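Ratstead Community Help: Notices and Records

Correcting an error in a published obituary

Posted by Zahira Wijaya, 5th January

My aunt's obituary was published by the Ratstead funeral home and reprinted in the local newspaper. It gives her age as 72 when she was 71, and it leaves out her surviving brother. The service has already been held. To whom should a request for correction be addressed, and does the error affect any official record?

Cormac Ó Riain

An obituary is a private notice and has no bearing on the death certificate. Please check the certificate separately. If the date of birth on it is correct, no action is needed with the county or state.

For the notice itself, write first to the funeral home, which normally submits the text to the newspaper. State the name of the deceased, the date of publication, the wording as printed and the wording requested. The person who placed the notice should sign the request or be copied on it. Newspapers will seldom accept a change from a relative they have no record of.

The online version can usually be amended without charge. A printed correction is a separate matter. Where the family supplied the wrong text, the newspaper may treat a second printing as a new paid notice. Ask to see the proof that was approved before publication.

Memorial websites that copied the original will need to be contacted one by one. Allow five working days for a reply before writing again.
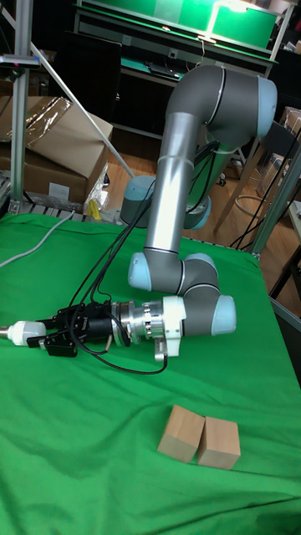 Photo: Teshome / Ratstead Community Help

T. Rellik

We had the same trouble in May. The funeral home fixed its page the same afternoon, but the newspaper took 26 days and the old version still came up in searches after that. Telephone them as well as writing.

D. Fukero

I agree with the first reply. I would add that the family should keep one copy of the corrected notice with the estate papers, and send another to the local library if it maintains an obituary file. Persons researching family history often rely on such files, and an omitted brother can cause confusion many years later.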